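Plornport, 08/02/2020

Sundon Opens Show Apartment for Small-Space Furnishing in Plornport

Sundon, the furniture and interiors company, today opened a furnished show apartment in Plornport for people who are setting up home in a small space. The apartment is on the second floor of the former Gajewski building and can be visited free of charge through the end of August.

The project is called Verkora. It covers 400 square feet and has been fitted out as a living room, a sleeping area, a kitchen and a bathroom. Everything in it can be ordered, and most of it is kept in stock at the Plornport warehouse.

Sundon began planning Verkora last year, after asking customers what they found hardest about furnishing a first apartment. The company received 2,000 replies. Most people said they could picture a sofa or a bed in a store but had trouble judging how it would look next to their own walls and floor. Many also said that store displays were too full to be of much use.

"People told us they wanted to see a room with some floor left in it," said Mieczysław Nowakowski, who led the project for Sundon. "So we put in less than we normally would. We painted the walls white, chose a pale floor and then brought the furniture in one piece at a time. When the room felt finished, we stopped. A couple of chairs went back to the warehouse."

The living room sets the tone for the rest of the apartment. Its floor is a light wood-grain laminate in beige and cream, laid in long, narrow planks. A plain gray baseboard runs along the foot of the white wall, and a leafy green plant in a tan pot stands at the corner. The low wooden table has a warm, honey-orange finish and slanted legs.
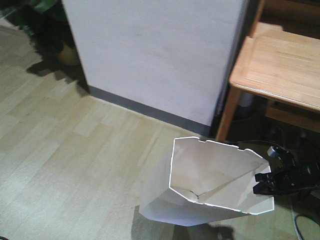 Nowakowski said the choice of a warm wood against a pale floor was discussed at length. An earlier plan had the table in a finish close to that of the floor, and the team found that the two ran together and made the room look flat. The darker finish was tried next and stayed. Visitors who want to compare the two can ask at the desk for samples, which may be taken to the window and looked at in daylight.

The plants were also given some thought. Sundon does not sell plants, but the company felt that a room without any would not look like one that people live in. Each pot was placed where it would not have to be moved when a door or cupboard is opened. The apartment staff can give the name of each plant and basic advice on watering.

The kitchen is a single run of cabinets with a fold-down counter at one end. The sleeping area is separated from the living room by a curtain on a ceiling track, and there is storage for bedding under the bed. In the bathroom, shelves have been fitted above the door – a spot that often goes unused in older buildings.

In all, 83 products from the Sundon range are used in the apartment. Each is listed in a printed guide with its measurements, its price and care instructions. The guide is free and also includes a blank grid for visitors who want to draw their own room to scale. Sundon recommends bringing the measurements of the room, the width of the front door and, for anyone living above the ground floor, the width of the stairs at the narrowest turn.

Visitors are welcome to sit on the furniture, open the drawers and walk on the floor in their own shoes. "The floor is there to be walked on," said Nowakowski. "If it picks up marks over the month, we will leave them. People ask how a floor wears, and a clean one doesn't tell them much."

Staff will be on hand to answer questions about delivery, assembly and laying the floor. Orders can be placed in the apartment or later by phone. Delivery within Plornport takes about 11 days for items in stock. Larger pieces can be carried up and assembled for a fee, and packaging is taken away at no charge.

The number of people in the apartment at any one time is limited, and visits should be booked in advance through the Sundon store in Plornport. Each visit lasts up to half an hour. Children are welcome with an adult. The building has an elevator, and the entrance is at street level.

After August the apartment will close for a short time while the living room is refurnished with pieces from the fall range. The floor, the wall color and the kitchen will stay as they are. Dates for the second showing will be announced by the store.

About Sundon

Sundon designs and sells furniture, flooring and storage for the home, with an emphasis on apartments and other small spaces. The company is based in Plornport.

Press contact: Mieczysław Nowakowski, Verkora project, Sundon, Plornport. Product samples and copies of the printed guide are available to members of the press on request.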